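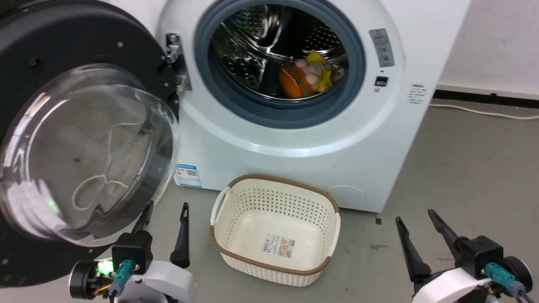

The Jafri Laundry Challenge is a student robotics project and yearly competition held at Clornmont College, in the town of Jondureck. Teams of students program a two-armed robot to move soft articles between a front-loading washing machine and a laundry basket. The project began as an optional assignment in the college's automation course and later became a separate event with its own rules. It is often called simply "the Jafri" by the students.

Background

The automation course at Clornmont used for several years a sorting task with coloured wooden blocks. Teachers of the course considered that the blocks had become too easy, as most groups finished the programming in the first weeks of the term. A household task was chosen in its place. Soft articles change their shape when they are held, and a round drum gives the arms little room to turn.

The name Jafri comes from the college building in which the first trials took place. The building has since been converted to offices, but the name was kept.

Task

In the standard task, called "unload", the washer stands on the floor with the basket in front of it. The robot must take the articles out of the drum and put them in the basket. In the second task, called "load", the articles begin in the basket. A third task, in which the robot must also open and close the door, is offered only to teams that have already completed the other two.

One run lasts at most 404 seconds. This number was the length of the first complete unload by a student team, and it was adopted as the limit in the following season. The team may not touch the robot, the machine or the basket during the run. If an article falls on the floor, the robot is allowed to pick it up, but points are deducted.

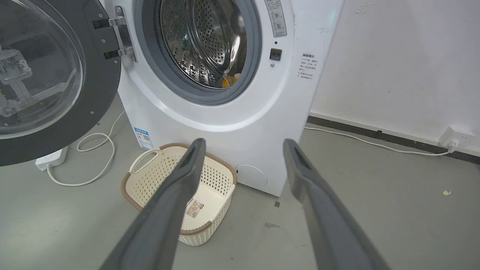

Gripper fingers and basket in front of the open washing machine

Equipment

All teams use the same type of arm and gripper, supplied by the college. The grippers have two long fingers, which can reach past the rubber gasket and into the lower part of the drum. Students may change the software and the position of the arms, but not the shape of the fingers. Cameras at the wrist give a close view of the opening, and a camera at the head gives a wider one.

Much of the programming work is done with Gusirus, a software package written by former students of the course. It records the movements of an operator and lets the team replay them or use them for training a model. Use of Gusirus is not obligatory. Teams that write their own control program must submit it before the qualifying round in December.

The washing machine is an ordinary household model and is not connected to water during the runs. Its perforated steel drum reflects light, and this is frequently mentioned in team reports as a difficulty for the vision system.
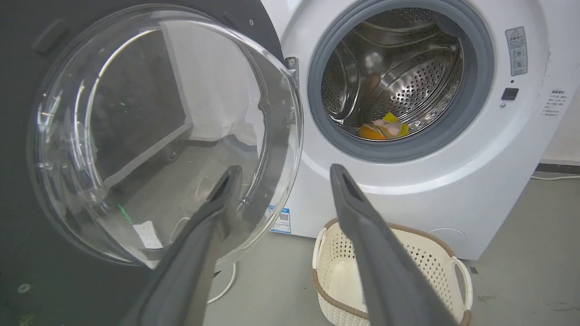

Clornmont Robotics Handbook Editors

Scoring

Each team has 8 runs, of which the best 6 are counted. A run gives up to 60 points, divided between articles moved, time used and care taken with the machine. Contact with the door glass is noted by the judges and costs points when it is repeated. Resting a finger on the gasket is permitted.

The rules about contact were made stricter after the second season, when several teams pulled the articles over the lip of the drum with so much force that the machine shifted on the floor. Since then the judges mark its position with tape before the first run.

Participation

The competition is open to students in any year of study, and teams may include students from outside the engineering program. First-year teams usually enter the unload task only. Practice time is booked through the course office in blocks of one evening, and every team must return the articles and the basket to their starting places at the end.

Results of the practical task may be used as part of the final mark in the automation course, if the team also hands in a written report. Reports from earlier seasons are kept in the college library.

See also

Gusirus
Clornmont College
Household robotics

This article was last revised on June 17, 2026.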